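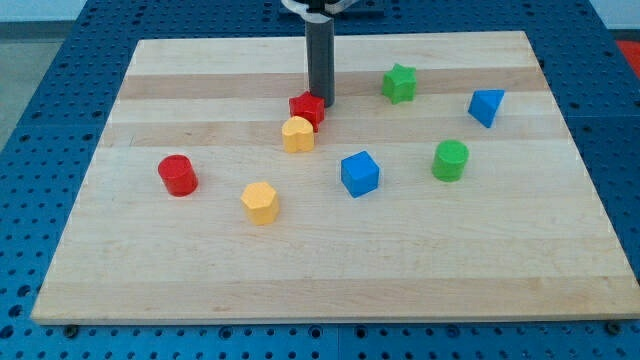

Inicio | Materiales | Formas | Experimentos | Buscar

Por qué una tabla se hace con muchas tiras de madera

Una tabla ancha puede salir de una sola pieza de tronco o de varias tiras estrechas pegadas por los lados. La segunda se llama tabla encolada o laminada. Se reconoce por las bandas: unas son de color crema y otras algo más tostadas, porque cada tira procede de una parte distinta de la madera.

El arce es una madera clara y dura. En su superficie hay unas líneas finas, llamadas veta, que siguen la dirección en la que estaban las fibras del árbol. Las fibras se parecen a un manojo de pajitas muy delgadas.

La madera se mueve

La madera absorbe agua del aire cuando el ambiente es húmedo y la suelta cuando es seco. Al absorberla se hincha y al soltarla encoge. El cambio es pequeño a lo largo de la veta y mayor de lado a lado. Una pieza ancha puede curvarse. Si se corta en tiras y estas se encolan con los anillos orientados en sentidos diferentes, las fuerzas se compensan en parte y la tabla se mantiene más plana.

En el taller Alva, Haris Popescu encola las tiras en cuatro pasos:

1. Cepilla los cantos hasta que quedan rectos.
2. Extiende una capa fina de cola.
3. Aprieta las tiras con sargentos, que son unas prensas de mano, durante 55 minutos.
4. Deja reposar la pieza hasta el día siguiente y después la lija.

Bloques sobre la tabla

Una superficie plana sirve para estudiar formas. Un bloque con forma de estrella de cinco puntas es un prisma: tiene dos caras iguales, la de arriba y la de abajo, unidas por caras laterales. La estrella tiene diez lados, de modo que el prisma tiene diez caras laterales y doce en total.

El bloque en forma de corazón tiene dos lóbulos redondeados y una punta. Su pared es curva en los lóbulos, por lo que no se considera un prisma en sentido estricto. Sí tiene un eje de simetría – la línea que baja desde el hueco entre los lóbulos hasta la punta. La estrella tiene cinco ejes, uno por cada punta.

Para comprobarlo

Apoya un bloque en un papel, traza el contorno con lápiz y recorta la figura. Dóblala por la mitad. Si los dos bordes coinciden, el doblez es un eje de simetría. Repite la prueba con otros dobleces y anota cuántos encuentras.

Vocabulario

Canto: lado estrecho de una tabla.
Veta: dibujo que forman las fibras de la madera.
Prisma: cuerpo con dos bases iguales y paralelas y caras laterales planas.

Texto: Iraklis Gavalas

Este sitio utiliza cookies para recordar tus preferencias. Aceptar | Configurar

© Zomum | Contacto | Volver arriba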